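August
By the rules desk

Murkorcombe points update

The Rikell lists have been revised for the autumn season. Woldegiorgis cavalry drop from 59 points to 2 below that, and the banner upgrade is now free. Jevum summoners keep their cost but may cast only once per turn. 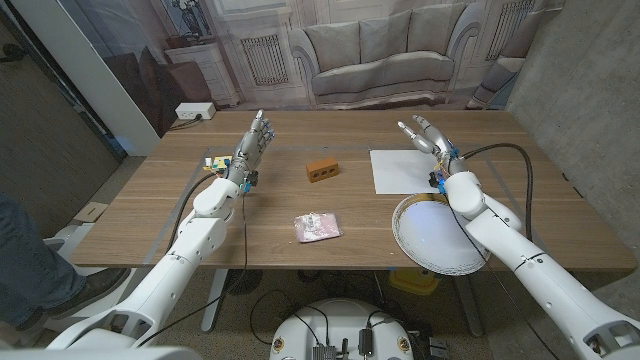 Bound spirits no longer count toward the 10-unit cap — they still block line of sight. Lists for Saturday's event must total 996 points or less, checked before round one.

3 comments · 14 shares

gravelhex: Does the cap include mounts?

oldpike: Mounts are part of the unit. See page 2.

tinbarrow: Summoners needed that.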